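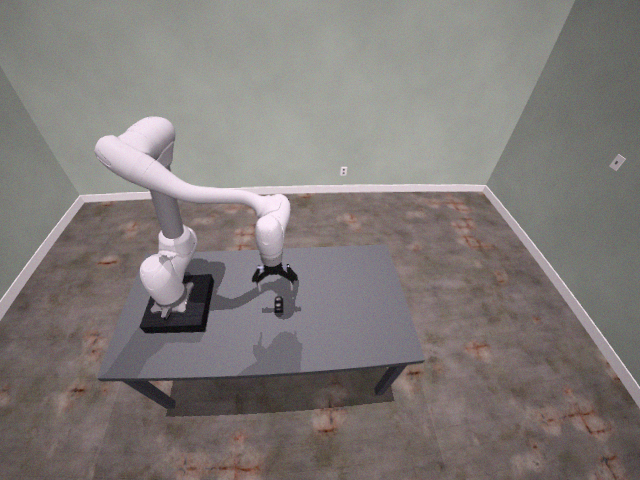
White arm on the grey table, green walls behind

Footsteps on gravel in an audio drama
Posted by Nyokabi Mwakalinga, October 9, 2021

I'm recording a 22 minute play with three actors and most of it happens on a gravel drive. I tried a tray of cat litter in the spare room and it sounds like someone eating crisps. Recording outside isn't possible because of the road. What do people use? I edit in Listorex if that matters.

Selau
Real gravel, washed, in a deep tray with an old towel under it. Cat litter is too light. Keep the mic at knee height and walk heel first. Record each character separately, in different shoes, and cut everything below 80 Hz afterwards or you'll hear the floor. 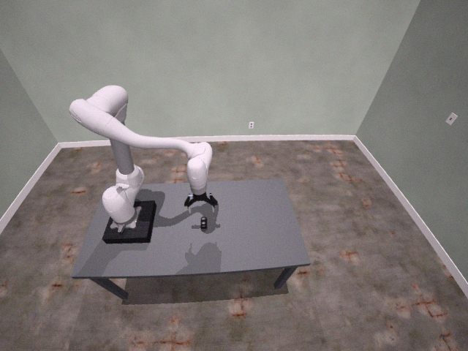
Same table, black gripper over the middle

Hakim Chong
Agree about the towel. I'd also use fewer steps than you think. In the last play I did for Serstead there were 12 footsteps in a whole scene, at the start and the end, and listeners filled in the rest. If the steps run under the dialogue you lose the consonants. Play it back on a cheap speaker before you decide.

wilczyńska
just get a library, loads of free ones. search gravel walk slow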